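Gus Alcantara
18 September 2025

Finally sorting the corner desk. It has been the dumping ground since we moved to Clerkdale in February.

First job was the post. Two bin bags of it, mostly Melladel catalogues for whoever lived here before.

The desktop has a stain I can't shift, so it has a white tablecloth over it now. Needs an iron. It can wait.

Keyboard's going up the left side when I'm not typing — I like room for a notebook. The ship stays next to it. Tamsin wanted it on the shelf, but the shelf is full.

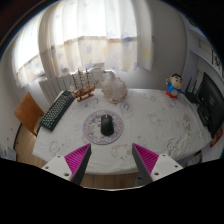

Still need a lamp. Kapoor has one for £14, a bit tall for the corner. Will measure up tomorrow.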